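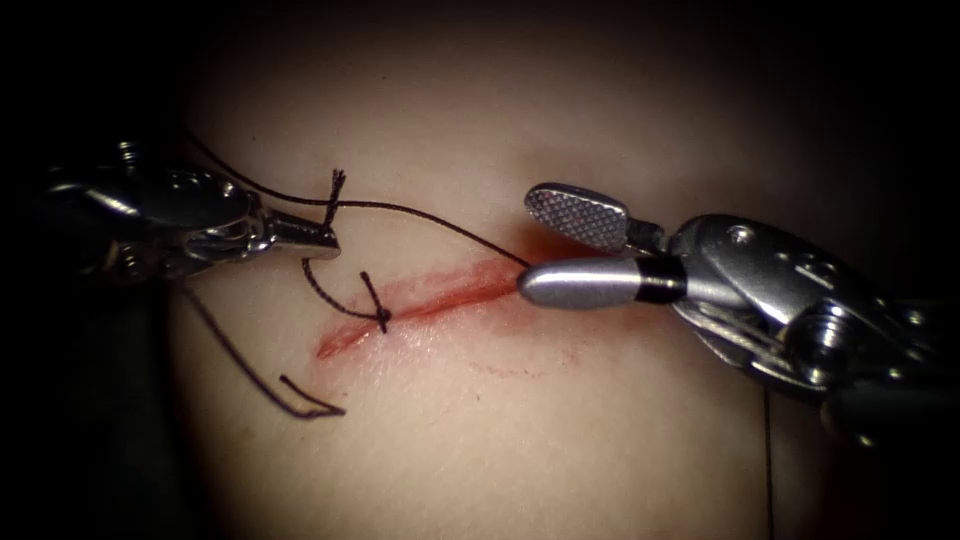 Two robot arms at work on a practice incision in a pad of skin-like tissue. A knot is in place toward the lower end of the wound.

Thread is the hard part. A needle keeps its shape when a robot lets go of it, but suture thread curls, slips under an instrument and crosses over itself, and a camera looking from one angle can't always tell which strand is on top.

Loukia Galanis and her group at Karkbridge have spent three years on that problem. Their software, Sosix, learned from 589 recordings of surgeons tying knots on practice pads. It doesn't try to model the whole thread. It follows the stretch between the two instruments and guesses at the rest, then updates the guess several times a second.

In a test finished in October, the system attempted 200 knots without help. It completed 12 in every stretch of 15 or so early on, Galanis said, and did better after the team slowed the left arm during the wrap. Most failures came when a loose tail drifted into the loop and was pulled through with it.

"We used to stop the run whenever that happened," she said. "Now we let it back up and open the loop again. It gets 5 tries."

The recovery step added time. A trained surgeon is still much faster, and the pads don't bleed or move with breathing. Galanis wants to try a moving pad next, using a platform built by Grastach, a small engineering shop nearby.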